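Tidying the Living Room for People Who Would Rather Be Reading

I love a living room that gets used. Ours has kids' shoes in it, three library books open face down, and usually a blanket somebody swore they'd fold. So these are the habits that have stuck in our house in Grusstead, the ones I'd happily pass over the fence to a neighbor!

Start with the chairs

Do upholstery before you touch the floor. Crumbs fall down, dust falls down, and if you vacuum first you'll be vacuuming again. Pull every loose cushion off, stand outside with it, and give it a good whack on both sides. Then run the crevice tool along the seams, slowly, with the soft brush for the arms. Arms collect more than seats do (hands, hair, toast), so I go over them twice.

For spots I mix a few drops of clear dish soap into a bowl of lukewarm water, beat it with a whisk, and use only the foam. Dab with a white cloth, then dab again with plain water. Check the tag first: W means water is fine, S means solvent only, and X means vacuum and nothing else. 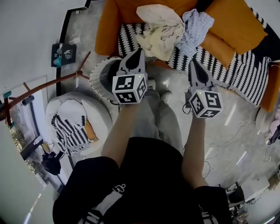
Jytte Ingvarsson wrote in to say that she skips the soap altogether on wool and uses cold club soda, blotted up with an old cotton diaper, and that her mother's sofa in Purkdale has been cleaned that way every September for as long as she can remember. I tried it on a tea stain and was delighted. Test it somewhere hidden, though, especially on anything dark.

Plump, don't punch

Feather cushions want air. Hold two opposite corners and push them toward each other like an accordion, let go, turn the cushion a quarter and do it again. Foam ones only need flipping, and I do ours whenever I change the bedsheets so I don't have to remember a separate day.

If a throw pillow has gone flat, buy an insert one size up. An 18-inch cover with a 20-inch insert looks full for years, and it costs a lot less than a new pillow. Old feather inserts can be combined, too! Stitch two tired ones into a single cotton case and you have a wonderful floor cushion.

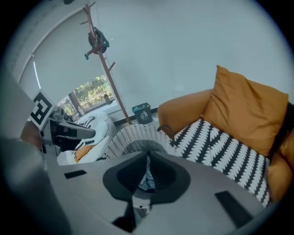
Covers with zippers go in the wash inside out and zipped shut, on cool, with nothing that has Velcro. Take them out while they're still a little damp and put them back on the insert to finish drying. They shrink less and you'll never need the iron. A dab of candle wax on the zipper teeth makes the whole job easier.

The basket by the stairs

Everything that belongs upstairs goes in one basket, and whoever goes up next takes it. Ours came from the Mikkelsen shop, years ago, and the handle has been rewound with twine. Set a timer for 16 minutes in the evening, put on some music, and stop when it rings, even if you're in the middle of the magazines.

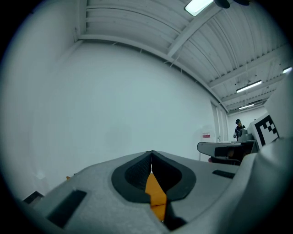
Rugs and the bits underneath

Turn the rug around twice a year so the sun and the foot traffic get shared out. Baking soda left on for half an hour before vacuuming takes care of most smells. Dents from chair legs come up beautifully with an ice cube: let it melt in the dent, blot, and tease the pile up with a fork. For the strip under the sofa that the vacuum can't reach, pull an old sock over a yardstick, hold it on with a rubber band and sweep it side to side. I found a domino under there last week, plus the good scissors.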